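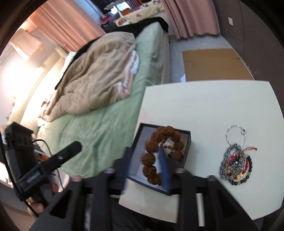 Bead bracelet in its box, bedside table

Home Diary Workshop Weather Archive Contact

Last updated: January 26, 2020

Humidity again. Woke at the usual hour with a dry throat and a nosebleed that stopped after a few minutes. The Pallus meter on the bedroom shelf read 25 percent, the lowest figure in the notebook this winter. Outside it was clear and well below freezing, with almost no wind. Outdoor air that cold holds very little water, and when it leaks in and is heated to room temperature the relative humidity drops accordingly. The radiators get blamed for this. They add heat and take out no water. A cold room with the window open would show a higher percentage with the same amount of vapor in it.

Before trusting the low figure I finished the salt test begun yesterday. Method as before: table salt in a bottle cap, enough water to make a stiff paste with no standing liquid, cap and meter together in a freezer bag, air left in, bag sealed and put on the closet shelf away from the heat. Salt paste should settle at 75 percent. The Pallus settled at 70 and stayed there through three checks. It reads low by five points at that end of the scale. One test point says nothing about the error at the other end, so I will not simply add five to everything. I have written the correction on a strip of tape on the back of the case and left the notebook figures as read.

The second meter, bought at Ateş when they had the bin of clearance stock by the register, has been retired. It sat in the same bag and wandered between readings without settling. Battery replaced, no change. Its thermometer is fine and it can go in the pantry.

Humidifier. The Elovach is an evaporative unit with a paper wick and a fan. On the low setting it got through its full tank overnight with the bedroom door closed and raised the room by only a few points. With the door open there was no rise I could separate from noise. That is consistent with a draft somewhere, and I suspect the window.

The wick was stiff along the top edge with white scale. Soaked it in vinegar and water, rinsed it twice, put it back upside down. The manual says to change it after 3,000 hours of fan time. With our tap water I doubt it will get that far. The fan is audibly louder than in March, when I oiled it. Did not open the housing today, as the two rear screws are a size I have to borrow a driver for.

Window. Held a strip of tissue along the sash with the bathroom fan running and the front door shut. Movement at the lower left corner and along the meeting rail, none anywhere else. The foam strip in the corner has gone flat and comes away in crumbs. Cut out the bad length, wiped the channel with alcohol, let it dry, pressed in new foam. At the meeting rail the fault is the latch, which does not pull the two halves together. Added a thin shim of cardboard under the keeper as a trial. The tissue now hangs still at the corner and moves slightly at the rail. A proper shim in brass can wait for the next order.

Condensation is the limit on the other side. If I push the room up too far in this cold, the lower panes will run and the sill paint will lift as it did two winters ago. I am going to hold the target at 35 on the meter while the nights stay below freezing, and let it rise after that. Checked the panes at breakfast: a narrow band of fog at the bottom of each, no drops on the sill.

Wood. The drawer front on the old dresser has opened a gap along the glue line wide enough to take a business card. It closes every summer. I have stopped filling it, having learned that filler in a winter gap gets squeezed out in a ragged bead by July. The floorboard by the closet creaks again for the same reason. Guitar is in its case with a damp sponge in a drilled soap dish, and the fret ends are smooth to the thumb.

Plants. The fern from Fladosura has brown tips on the outer fronds. Moved it to the bathroom shelf. The jade plant does not care. Watered neither.

Readings for the notebook, bedroom, Pallus, uncorrected: 25 on waking, 26 at noon with the humidifier off for cleaning, 31 at supper with the unit on low and the new foam in. The outside temperature rose during the afternoon, so part of the gain may be weather. I need a second cold night before crediting the foam.

Went to bed at 10 with the humidifier on low, door closed, tank full. Set the alarm 4 minutes early to read the meter before the kitchen fan goes on. To buy: wick, foam strip, distilled water for the sponge, lip balm.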